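Storage first, shelves later

The head of household services at the Grerley residence hall has a simple view of shared kitchens: most of the disorder begins on the table.

"People set things down with every intention of putting them away," she said in an interview in July. "A box is opened, the contents are used, and the packaging stays where it was."

The hall has 268 residents and two common kitchens, both refitted under the Bhardwaj housing program. Staff now clear each table before they open a single cabinet. Cardboard is flattened and taken out. Food containers are matched with their lids and labeled with tape. Utensils go back to the drawer nearest the stove.

Rubber bands, she said, are a separate matter. "We keep one jar for them — a small one. When it is full, the rest are discarded."

The department spent $1000 on clear containers last year, and she does not expect to buy more. Residents can see what is inside, she said, and are less likely to leave food behind at the end of a term.

She was more cautious about the small cardboard boxes that tend to gather beside them. "An open box invites people to put things in it. We ask that it be emptied and folded the same day."
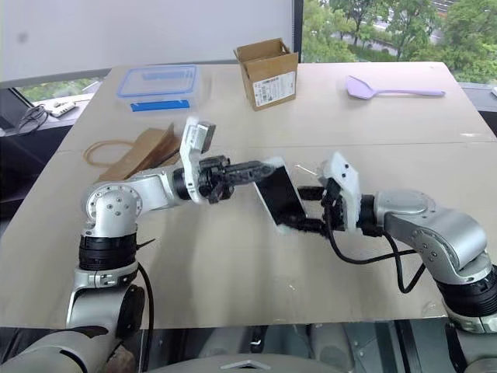
The tabletop itself is wiped last, she said, with particular attention to the seams, and the staff on the evening shift check it again at nine.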